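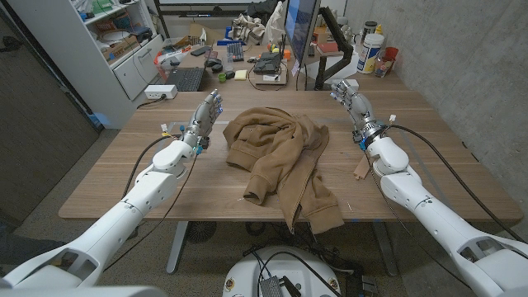

Can the city make us take down a parade puppet before a council visit?

posted by gluepot_marge

Our neighborhood group in Fladstead built a papier-mâché head of the mayor for the November protest over the Overgaard bridge tolls. It's nine feet tall, the ears came out larger than planned, and we are all quite fond of it. We want to carry it down Judow Street and park it across from city hall for the afternoon while the council meets.

I called the permit desk and was told three things by two people. First, that a group under 300 doesn't need a permit if it keeps to the sidewalk. Second, that the head is a "structure." Third, that I should call back after lunch. I called back after lunch and got the recording.

Is a puppet a structure? Does it matter that it's making fun of an elected official? And can they tell us to move it once it's standing there? We have spent $115 on flour and chicken wire and would like to get an outing from it.

Moretti_Left_Lane

Just do it and see what happens. They hauled off our cardboard toll booth two years ago and it got us on the evening news, so in a way it was the best part of the day. We never got the booth back.

Also, put wheels on it. Nine feet of wet newspaper is heavy.

Abrehet Asfaw

I wouldn't go with "see what happens" if you have people coming who can't afford a ticket. I've helped organize marches in a few towns, Fladstead included. I'm not a lawyer, and you should run this past one. A local civil liberties group will often answer this kind of thing for free if you don't write to them the night before.

On making fun of the mayor: that is about as protected as speech gets in this country. The city can't treat your puppet differently from a nice one. If they let the harvest festival park a giant pumpkin on that corner, write down when and take a picture, as you may want to bring it up politely later.

What they generally can do is set rules on time, place and manner, provided the same rules apply to everyone. So the questions that matter are dull ones. Is the sidewalk blocked? Can a wheelchair get by? Will the thing fall on somebody in a breeze? "Structure" in most city codes means something left standing on its own. If people are holding it up, it's a lot closer to a sign with ears.

What I'd do, in this order:

1. Ask the permit desk by email which section of the code they're relying on. Phone answers vanish. An email asking for a section number tends to make the word "structure" vanish too.

2. Apply for the permit anyway if there's time. You can believe you don't need one and still enjoy having it in your pocket. Put the height on the form, and say it will be carried and attended the whole time.
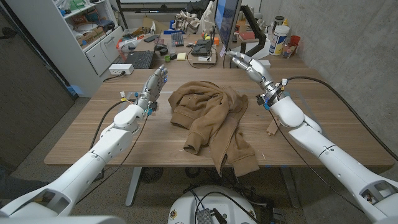 3. Pick one person to talk to the police, and make it your calmest. If an officer says to move it, that person asks where to, and whether it's an order. If it's an order, move it and complain afterward in writing. Arguing about the Constitution on a curb while holding one end of a nine-foot head is hard on the arms.

4. Have at least four carriers and four spares. People get tired, and people also wander off to get coffee.

5. Measure the doorway of wherever it's being stored. I bring this up from experience — ours spent a whole march in a garage on the far side of town, looking out.

gluepot_marge

Thank you, this helps a lot. Emailed the desk this morning and got an auto-reply with ticket number 2732, so I'm settling in. We measured the door. We are now discussing the ears.

toll_payer_too

A protest over a bridge toll, with a puppet. Some of us just pay it and go to work.

Moretti_Left_Lane

And how's that going?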